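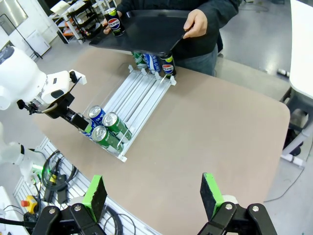 How often should you clean out a pantry?
Twice a year is enough for most households, once in spring and once in October before the holiday shopping starts.

Talks > Home & Kitchen > The Back of the Shelf
Search this site Enter keywords Go

The Back of the Shelf: speaker notes
Birdie Zamora, Mullanness Library evening series, February 2, 2026

Opening. Leave the can rack up while people find seats. Say hello. Ask who owns a jar of something they bought for one recipe. Wait for the hands. Ask who has made the recipe twice. Wait for the hands to go down.

My own numbers, so they know who's talking. When I emptied my pantry I had 152 items, and 40 of them were past date. Four were tins of water chestnuts. I don't like water chestnuts. Pause here, somebody always does and will want to say so.

Dates. Go slow, this is where the questions come from. "Best by" is mostly the maker's guess about quality. Canned goods kept cool and dry often outlast it. Bulging, leaking, or badly dented along the seam -- out, no tasting to make sure. Flour and nuts go stale and smell like crayons. Let them smell the bag of walnuts if the library says it's OK. (Ask Diệp Sầm at the desk. Last year's cheese talk is still a sore subject.)

Rotation. New goods go in behind the old ones. Grocery clerks have done this forever and we all reach past their work to get the carton in back, then go home and do none of it ourselves. Clear racks help with drinks and soup if the shelf is deep enough. Measure first. I did not measure first.

Deep shelves. Main complaint in the sign-up emails. Cheap fix is a tray you can pull out like a drawer. Baskets work too, though a basket with no label becomes a junk drawer with handles. Skip the story about the turntable and the molasses unless we're running early.

The list on the door. Mine lasted three weeks. My husband's contribution was "food." Second try: only write down what runs out. Still going.

Handout, page 2. Point out the freezer part and move on, it's a whole other talk and I haven't written it.

Giving away extras. In-date and unopened only. Call the food pantry before you go, and don't bring them your water chestnuts as a joke. They've heard it.

Questions. If someone asks about mice, send them to the extension office. If they ask again, same answer, louder. Chairs back against the wall by closing.

Contact | Copyright Birdie Zamora | Back to top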